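Do you really need a capsule wardrobe?

Posted in Home, Money | 24 comments

Every August the same advice comes back. Get rid of most of your clothes, keep 30 pieces, and your mornings will be calm forever. I read four versions of it this month, and three of them ended with a link to buy new clothes.

That is the part I can't get past. If the point is to own less, why does the plan start with a shopping list? Urkik sells a "starter capsule" for $700. It has two pairs of pants I would never wear and a white shirt that would last me one lunch. The beige coat looks nice on the model, who is standing in a room with no dog in it.

I also don't trust the number. One writer says 30 pieces, another says 24, and then you read the small print and find that underwear, pajamas, gym clothes, coats and anything "sentimental" don't count. Well, sure. I could live with 24 things too if I got to leave out most of what I own.

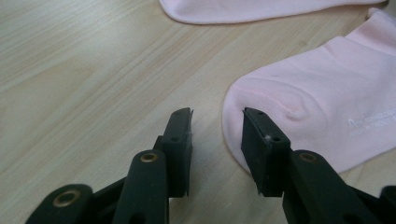
Usa Suwannarat

My friend Theerawat did the whole thing last year. He bagged up his closet, gave away two sweaters I had always liked, and told everyone how light he felt. By winter he was cold and buying sweaters. He says the method works and he did it wrong, and people say the same about diets.

Then there is the claim about decision fatigue. Supposedly picking an outfit uses up some kind of brain fuel that you could spend on better things. Maybe. I get dressed in two minutes from a messy drawer and I have yet to see what the better things would be.

What I will admit is that I have too many T-shirts, and that the bottom drawer doesn't close. So I took out the ones with holes and cut them up for rags. It cost nothing and took until lunch.

The Urkik page is still open in another tab, by the way. It says 83 people are looking at the coat right now. I don't believe that either.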